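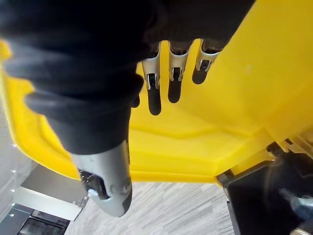

Section 2. Setting Up the Cart Body

This section covers the Sora utility cart from Flovberg, in the version with the molded plastic body. It applies to the yellow body and to the gray one, which is the same part in a different color. If you have the steel body, go to Section 3.

Read the whole section once before you start. The body goes onto the frame, then the liner goes into the body, then the handle. If you fit the handle first you will have to take it off again.

Before you begin

Clear a flat piece of floor larger than the cart. A garage floor or a driveway works well. On carpet the wheels sink in and it is hard to tell if the frame is level.

You will need the hex key from the parts bag, a Phillips screwdriver, a soft cloth, and a bucket of warm water with a little dish soap. A rubber mallet is useful for the edge trim but you can do that step by hand.

Check the parts against the sheet in the lid of the carton. The body, the frame, the axle, and the wheels are packed separately from the small parts. The small parts bag is taped inside the body and is easy to miss. If anything is missing, do not start with a bolt from another source. The threads on the Sora are metric and a near match will strip the insert.

Note: The number molded into the underside of the body, near the drain, is the mold number. It is not the serial number. The serial number is on the label on the frame.

Caution: Do not use a knife to open the film around the body. The plastic marks easily and a cut along a raised edge can start a split. Tear the film by hand or use blunt-nosed scissors.

2.1 Cleaning the body before first use

The body comes out of the mold with a light film on it. The film is harmless, but it holds dust and keeps the labels from sticking.

1. Remove the film and all the tape. Pull the tape back on itself, low and slow.

2. Wash the inside and outside with soap and warm water. Go along both sides of every raised edge with the cloth. Shavings from the factory trimming collect there.

3. Rinse with clean water and let the body drain with the drain hole at the low end.

4. Wipe dry. The bolt inserts must be dry before you go on. Turn the body over and shake it if water has collected in them.

Do not use acetone, paint thinner, or scouring powder. Tape residue that won't come off with soap can be rubbed off with cooking oil and washed again.

2.2 Checking the body

Look the body over in daylight. Small scuffs on the broad flat faces are normal for a part this size and will not affect its use. So is a faint line running down the end wall where the two halves of the mold met.

Do not assemble the cart if you find any of the following:

A crack at a corner or at the drain.
A bolt insert that turns in the plastic when you push on it with a finger.
A floor that rocks when the body is set down empty on a flat surface.

The long sides may bow in or out slightly if the carton was stored in the heat or under a load. Set the body upright on the floor, indoors, and leave it overnight. Most bodies come back to shape. If the sides are still bowed the next day, you can go ahead as long as the bolt holes line up with the frame without force.

2.3 Putting the body on the frame

This step is easier with two people. One person can do it with the frame upside down on top of the body. That method is described after the steps.

1. Stand the frame on its wheels and lock both wheel locks. Push the frame to be sure it does not roll.

2. Find the front of the body. The drain is at the front. The front of the frame is the end without the handle sockets.

3. Hold the body by the rim on the long sides and lower it onto the frame. Keep your fingers on the outside of the rim, away from the cross bars.

4. Slide the body back until the ridge on the underside drops behind the rear cross bar. You should feel it settle. If it does not, lift the front end slightly and push back again.

5. Put a large washer on each of the 6 body bolts. The rounded side of the washer faces the bolt head.

6. Start every bolt by hand from below and turn it until it holds. Do not tighten any of them yet.

7. When all the bolts are started, tighten them with the hex key, working from corner to corner and finishing with the middle pair. Stop when the washer is flat against the frame. One more quarter turn is enough.

Caution: Do not use a power driver on the body bolts. The inserts are held by the plastic around them. An insert that has been pulled loose cannot be repaired, and the body has to be replaced.

Working alone: Lay the body upside down on a blanket. Lower the frame onto it with the wheels in the air, line up the ridge and the cross bar, and start the bolts from above. Tighten them as in step 7. To turn the cart over, tip it onto one long side first, then onto its wheels. Lock the wheels before you let go.

2.4 Fitting the edge trim

The trim is a black strip that pushes down over the rim. It protects your hands and the things you load over the side. The cart can be used without it.

1. Leave the trim in a warm room for an hour. Cold trim is stiff and will not stay in the corners.

2. Start at the middle of the rear wall. Push the trim down over the rim with your palm.

3. Work around in one direction only. At each corner, press the trim into the bend before you go on to the next straight side. Do not stretch it. Stretched trim shrinks back later and leaves a gap.

4. When you get back to the start, cut the end a little long and push the two ends together.

5. Go around once more with the mallet, tapping lightly, or press down firmly by hand.

2.5 Fitting the liner

The Besmont liner is sold separately and fits all Sora bodies made with the front drain. It is a sheet with fold lines, not a finished box.

1. Fold the liner along all the lines and flatten it out again. Do this on the floor, outside the cart.

2. Match the hole in the liner with the drain and push the liner down into the front corners.

3. Push down the rear corners. The liner will stand up in the middle. Press it flat from the front to the back.

4. Tuck the top edge of the liner under the lip of the body. If you have fitted the trim, the liner goes below it and not under it.

Take the liner out to dry after carrying anything wet. Water trapped below it will go stale within a few days in warm weather.

2.6 Fitting the handle

1. Push the handle tubes into the sockets at the rear of the frame with the bend pointing away from the body.

2. Turn the handle until the spring buttons click out through the holes. There are 2 buttons, one per side. Check both.

3. Pull up hard on the handle. It should not move in the sockets.

4. Tighten the socket screws with the screwdriver.

If a button stays in, the tube is usually turned a little too far. Twist it back and forth while pushing down. A drop of light oil on the button helps. Grit in the socket can also hold it, so blow the socket out before trying again.

Caution: Do not lift the loaded cart by the handle. The handle is for pushing, pulling, and tipping.

2.7 The drain plug

The plug screws in from the inside of the body with the rubber ring under its head. Hand tight is enough. Pour a little water into the front end and look underneath. If it drips, take the plug out, wipe the ring and its seat, and try again. A ring that has been pinched out of shape should be replaced.

Leave the plug out when the cart is stored outdoors. A body left full of rainwater puts a steady load on the bolts, and if the water freezes it can split the floor.

2.8 First load

Make the first load a light one, such as leaves or empty pots. Push the cart a short distance over rough ground, unload it, and check the body bolts again. They nearly always take a little more turning after the first trip. After that, check them at the start of each season. April is a good time if the cart has been put away for the winter.

Load heavy items first and keep them low and over the axle. Spread loose material such as gravel or wet soil evenly over the floor. Long items may rest on the rim but should be tied down at the rear tie point. Do not put hot ashes or coals in the body, even with the liner in place.

People and animals must not ride in the cart.

2.9 Storing and replacing the body

Carts can be stored upright against a wall with the handle removed, front end down. Put a board under the front rim if the floor is rough. Bodies taken off their frames can be stacked upside down, but put cardboard between them or they will lock together. To free two stuck bodies, pour warm soapy water into the gap and twist. Do not pry them apart with a tool.

The color will fade if the body is kept in full sun. This does not weaken it right away, but a body that has turned chalky and leaves powder on your hand is near the end of its life and should not be used for heavy loads.

Replacement bodies are ordered as part 269, with the color given in words. Bolts and washers come with the body. The trim and the plug do not, and can be moved over from the old one. Carbone trim from older carts fits the rim but is too short for the full length. Cut a filler piece for the rear wall, or order the new strip.

Continue with Section 3 only if you are fitting the steel body. For wheel and axle adjustments, go to Section 4.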